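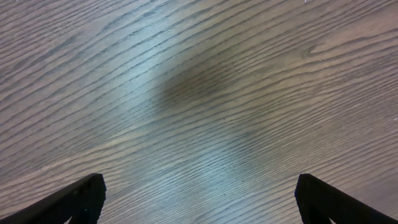 By Wiebke Ackermann | May | 3 comments | 12 shares

# Dillimano Toy Table: README

Hi! So you've found the folder with all the toy table pictures in it. I put this set together on one wooden tabletop with a bunch of little things out of my own toy drawer (plus a few that Birgit Grube lent me and would like back, please). There are 829 pictures in it, and I've gone through every one of them at least once.

## What's on the table

Small stuff, mostly: toy animals, a green bottle cap, a little multicolored cube, and a white cardboard box to put things in. I love the box. The floor of it is a dark reddish brown, so the white duck with the yellow head shows up really well in there.

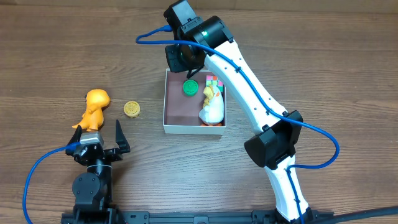
I file the toys under plain names like "duck" and "dinosaur", and the round flat ones all go in as "disc" (Bernd Albers wanted "cookie" for the yellow one, and he lost). If you think a name is wrong, write to me and I'll have a look!

## Known problems

The wood grain is busy, and it shines wherever the light hits it. In about 60 of the pictures I couldn't settle on a name for one of the toys, so I put "animal" and moved on.
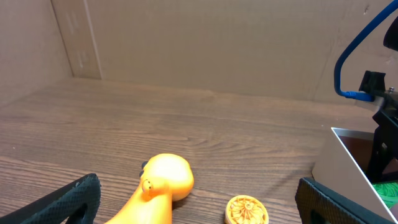
Vol. 2, No. 44

## Using it

Take what you like, just keep this README with the folder. Names are in names.txt, one line per picture.

Print this page | E-mail this page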